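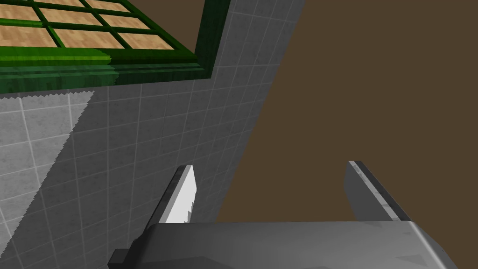

J'utilise le destructeur-composteur Prekell depuis mars, dans un jardin de 200 m² avec deux pommiers, une haie de charmes et un potager. Le titre de la fiche commerciale parle de « broyeur à végétaux silencieux ». C'est un broyeur à rotor lent, moins bruyant que mon ancien Sugden à lames, mais on l'entend très bien de chez les voisins.

## Montage

Comptez une demi-heure. Le châssis arrive à plat, les roues se fixent avec deux clés de 17 qui ne sont pas fournies. La notice est correcte en français, sauf pour la molette de réglage, dont le sens de rotation est inversé sur le schéma. Il faut serrer dans le sens des aiguilles d'une montre pour rapprocher la contre-plaque, et non l'inverse. J'ai perdu un peu d'aluminium avant de le comprendre.

Le bac se glisse sous la goulotte et sert aussi de sécurité : s'il n'est pas verrouillé, le moteur ne part pas. Le loquet est raide les premières semaines.

## À l'usage

Les branches de charme vertes passent sans difficulté jusqu'au diamètre du pouce. Au-delà, le rotor ralentit, mais il avale quand même si la branche est droite. Les fourches doivent être recoupées au sécateur. Le bois sec de pommier est plus pénible, il faut parfois inverser la marche deux ou trois fois pour le dégager.

Avec les tiges souples, le résultat dépend entièrement du réglage de la contre-plaque. Trop écartée, elle laisse sortir de longs rubans écrasés qui tiennent encore par l'écorce. Je la reprends d'un quart de tour à chaque séance. Pour les fanes de tomates et les feuilles mouillées, je déconseille : tout se colle dans la goulotte et il faut démonter le capot.

Le broyat obtenu est grossier, en morceaux aplatis. Il convient bien au paillage des framboisiers. Au compost, je le mélange avec la tonte, et le tas monté en avril était utilisable au pied des courges en septembre, avec quelques bouts de bois à retirer au tamis.

## Bruit, poids, rangement

En juillet, j'ai broyé deux heures de suite sans que le moteur se mette en sécurité thermique. Je porte un casque. L'appareil est lourd et les petites roues s'enfoncent dans la pelouse humide. Sur les dalles, rien à dire. Il ne se plie pas, il faut donc lui garder une vraie place dans l'abri.

Le câble d'origine est ridicule, quelques dizaines de centimètres à peine. J'y ai branché une rallonge Bonier de section suffisante, déroulée entièrement.

## Comparaison rapide

J'ai pu essayer le modèle équivalent de chez Jiltham pendant un week-end. La goulotte est plus large et le bac mieux fait, avec deux poignées. En revanche le moteur peine davantage dans le bois dur, et la contre-plaque se règle avec une clé Allen, ce qui est agaçant quand on change souvent de végétaux. À prix égal je reprendrais le Prekell.

## Ma note

- Coupe du bois vert : très bien
- Bois sec : moyen
- Feuilles et fanes : mauvais
- Bruit : acceptable
- Notice : à corriger

Après presque 11 mois, aucune pièce remplacée. La peinture du châssis s'écaille près de l'axe gauche. J'ai demandé au service client le prix d'une contre-plaque neuve, j'attends la réponse.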